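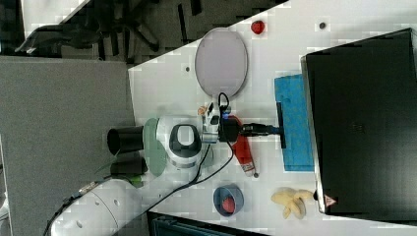 February 2021

Well, I went! I'd been going back and forth all week over whether to bother with the visitors' afternoon at Trekulach, and then Tarmo Vanags (we used to share a desk back at Gultum, before he went off to do robots) sent me one more message saying there would be cookies, so that was that.

It's a bigger building than it looks from the road. I parked at the wrong end, naturally, and had to walk all the way along the loading side in my good shoes. Sign in, mask on, sticker on coat. Only a handful of us were let in at a time and we had to stand apart, so it felt more like a museum than an open day.

The first room was Osagie, their sorting line, and I'm sorry to say I drifted off. Lots of slides. A man in front of me asked about conveyor speeds for what felt like my whole natural life.

But the second room! That was Tarmo's, and it was just an ordinary room with gray carpet and office chairs and a white table with a robot arm on it. I'd pictured something behind a cage with sirens. This one was white and rounded and rather smart, with a little blue light on the gripper, and it had hold of a blue sponge on a long black handle, like something you'd do the shower with. They call the wiping program Cosix. No idea why, and Tarmo didn't know either.

I'd assumed they'd give it a nice clear table to clean, but they leave stuff all over it on purpose - a toy banana, a little blue bowl with something red in it, a gray tray, a spray can lying right by the gripper. Tarmo says a real kitchen table never has nothing on it, and he should see mine. He told me they've logged 425 wipes since August, and that the early ones mostly involved pushing things onto the carpet. I laughed out loud at that and then felt bad for it. For the robot, I mean!

I stayed for two rounds and asked my silly question, which was whether it wrings out the sponge. It doesn't. A person does that. So there's still work for me in the future, good to know.

Cookies were the packet kind, by the way. Had two. Tarmo walked me out and we stood in the cold talking about old Gultum people until my fingers went numb. He looks tired but happy, and he's growing a beard that I didn't mention.

Home by 5, soup from the freezer, and then I wiped down the kitchen counter and caught myself doing it very slowly, in straight lines. Must call Mom tomorrow about the boiler.

Filed under: Diary, Days Out

Recent entries
The great freezer clear-out
Snow, and then more snow
A haircut at the kitchen sink
What I read in January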